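Reltport Home Services, trial review, May
Item 3: hand-held gripper kit

Austra Laur reported on the loan kit. Folding work has gone ahead on beds and sofas in ordinary homes, with dark clothing included at our request. The pads suit thick bundles. Thin cuffs are slower to pick up.

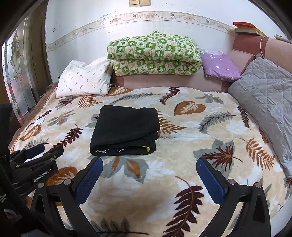 Members asked about cost. The supplier quotes $562 a month, with 30 days' notice to end. Spare pads are extra.

Agreed: extend the loan one month. Austra to get the spare pad price in writing.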